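Oiling a butcher-block table that lives in an unheated room

Posted in: Home and DIY > Wood, floors and finishes

We have a butcher-block table, made up of narrow strips glued side by side, and it has spent its whole life in the kitchen. Before Christmas it is moving to the old garage at the back of the house, which has a bare concrete floor and no heating apart from a small fan heater I put on when I am in there. I will be using it as a general work table, no food on it any more.

The top was oiled by whoever had it before us, I don't know what with. It has gone dry and a bit grey near the edges, and along one end two of the strips have started to part. The gap is thin, I can get a fingernail in it but not a coin. The top is 35 mm thick and the legs are screwed straight up into it through a rail on each side.

What I want to know is:

Should I glue the gap before moving it or leave it to settle in the new room first?

Is oil still the right thing, or should I varnish it now that it won't be used for food?

Does the concrete matter? The man at the timber yard said the damp comes up through the legs and that I should stand it on something.

I have a tin of Vutosura hard oil left over from some shelves, about a third full, and would sooner use that than buy another. I also have a belt sander, but I have never used it on anything I cared about.

Thanks in advance.

pennyw_44

Wojciech Zalewska

I fitted worktops for a long time and have had several of these tables through my own workshop, so I will take your points in order.

Leave the gap alone for now. Solid wood takes up moisture from the air and gives it off again, and it gets wider and narrower across the strips as it does so. A heated kitchen in winter is dry, so your top is probably at its narrowest. An unheated garage will be damper and the strips will swell. A fingernail gap may well close up without any help. If you fill it with glue now, the glue sets hard in a gap that wants to close, and the strain goes into the next joint along. Move the table, give it until spring, then look again. If it is still open, work wood glue into it with a thin blade, clamp across the top with a batten each side and wipe off the squeeze-out with a damp cloth.

The more serious thing is how the legs are fixed. You say they are screwed straight through a rail. If the screw holes are tight, the top cannot move and it will crack or part somewhere, and that may be what has caused your gap. Take the screws out one at a time and make the holes in the rail into short slots, running the same way as the width of the top. Put a washer under each screw head and do it up so that it is snug and no more. You can leave the middle screw on each rail as it is.

On the finish, I would stay with oil. Varnish looks well for a year and then you drop something on it, water gets under the chip and you have a grey patch that can only be sanded out. With oil you rub down the bad spot and put a bit more on. The leftover tin is fine if it has not skinned over. If it has, cut the skin out and strain what is left through an old pair of tights. If it has gone like jelly, throw it away.

Do the underside as well. People leave it bare because it doesn't show, and then the top takes up damp from one face only and cups. One decent coat underneath is enough, plus two or three on the top. Do the ends of the strips twice. Put it on thin with a cloth, leave it a quarter of an hour, and wipe off everything that has not soaked in. A sticky table is nearly always one that was not wiped.

Leave the belt sander in its box. It will dig a hollow in a top like that before you have noticed. Use 120 grit on a cork block, with the grain, then 180. The grey will come off quite easily if it is only on the surface.

Lay the oily rags out flat outdoors to dry before you bin them. Screwed up in a bucket they can heat up and catch fire.

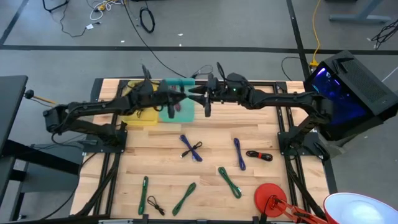 As for the concrete, your timber yard man is partly right. The bottom of a leg is end grain and it will draw up water if the floor sweats. Stand the table up on its side, soak the feet in oil until they won't take any more, and screw on plastic glides. I use the Skoleck ones, but any hard plastic foot will do the job. Old garage floors often have no membrane under them. Tape a square of polythene to the concrete on all four sides on a Monday and look at it at the weekend. If there are beads of water on the underside then the damp is coming up from below, and you might think about sealing the floor before the table goes in.

Keep the fan heater pointed away from the top. Blowing hot air at one end of it will undo all the rest.

jireš_and_daughter

Agree with most of that. I would only add that you can't be sure what is on the table already. If it had food oil on it (a lot of people use plain mineral oil, which never sets) then a hard oil may not take properly and you get a patchy finish that stays soft. Wipe a hidden bit with white spirit on a clean rag. If the rag comes away yellow and greasy, keep wiping the top down with fresh rags until it doesn't, and let it dry overnight before you sand.

Also I don't think you need to wait for spring if the gap bothers you. Soft wax in a near colour will fill it for now and keep the crumbs and sawdust out. It scrapes out again if you want to glue later on.

Mine has been in a cold shed for 3 winters — oiled once a year, usually in October — and it has one small crack at the end which has never got any longer.

tam_o

just varnish it. I did mine with yacht varnish and its fine. took a weekend. did not bother with underneath

pennyw_44

Thank you all. I have checked and the screw holes are tight, so I will do the slots first. The tin had a skin on it but the oil underneath is still runny. Rag test came up slightly yellow, so I will be wiping it down over the next few evenings. I'll put the polythene down tonight and report back on the floor.

343 people found this page useful

Filed under: wooden tables, oiling, concrete floors, garages

Contact us | House rules | Copyright remains with the posters | Back to top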